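Junside Community Help
Automation and Teaching

Hand guiding or remote control for recording a pick task?

Posted by Szekeres

Our department at Kasville is preparing to teach a robot arm to pick up small household items from a table. The plan calls for 320 recorded demonstrations. Staff may either move the arm by hand or operate it from a controller at a separate desk. We would be grateful for advice on which method is better suited to operators with little experience, and on whether the two may be combined in one set.

Posted by Sterkico

Hand guiding is generally easier to learn. New operators feel the weight and reach of the arm directly, and most produce acceptable recordings on their first morning. The drawback is that the operator's hands and sleeves may enter the camera view, and a policy trained on such recordings will not see them when it runs alone.

Our own set holds 616 demonstrations, of which 513 were retained after review. The usual grounds for removal were long pauses before the grasp and fingers closed too early. We advise a written limit on the length of each recording — ours is 60 seconds — and a fixed starting pose.

Posted by bench_two

Remote control. Slower at first but the video is cleaner. Check the delay before you start.

Posted by Junside Support Desk

Both methods may be combined, provided that each recording is marked with the method used. The teams should also agree on the approach direction, and thin or flexible items should be practiced separately from rigid ones.

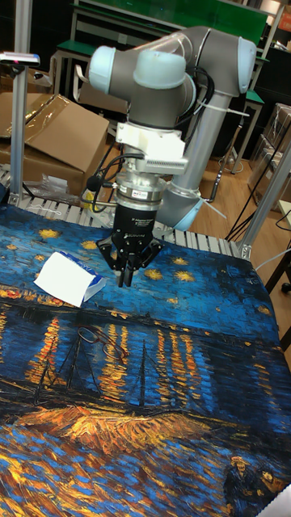
Should failed attempts be deleted at once?

They should be kept in a separate folder until the review is complete. An attempt in which the operator misses, corrects the position, and then completes the grasp may be useful for training and should be marked as a recovery.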